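2019-02-12, Womthorpe, back bench

Spice and dry goods shelf, second go. Vittoria wants the small dark table kept as a raised shelf on top of the wooden one, so the jars stand at eye level when you sit. I set up the pale table first and worked from there.

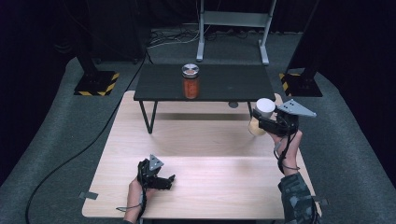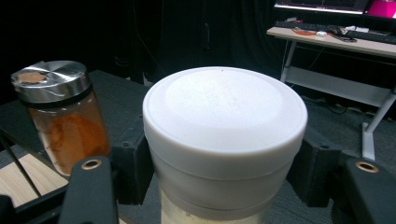 Glass jar with the metal lid in the two above, bare wood in the two that follow.
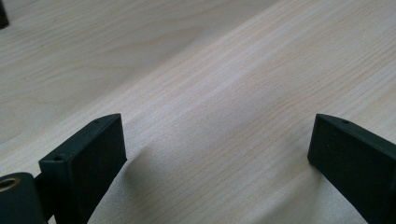
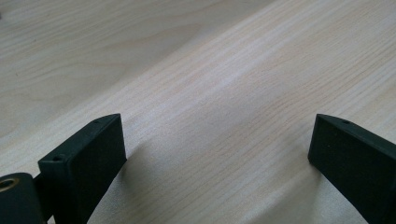 Weights on the old scale: red jar 326 g, sugar tub 958 g, both with lids on. The scale drifts a little when the heater is running, so I weighed twice and kept the second reading. Flour is still in its paper bag and needs a proper tub before July.

Labels: the Bristorine ones peel if the glass is at all greasy. Wipe with spirit, leave for four minutes, then stick. Neagu labels hold better but you can't write on them with the blue pen. Use pencil.

Wood oil – Nives Caruso thinks one more thin coat on the wooden top. I would leave it alone until the spring clear-out. If she goes ahead, the tin is under the sink, nearly full, and the rags go outside afterward, spread flat.

Still to do: felt pads for the legs of the dark table, a list of what goes on it, and return the spare lids to Plolness (order 1362).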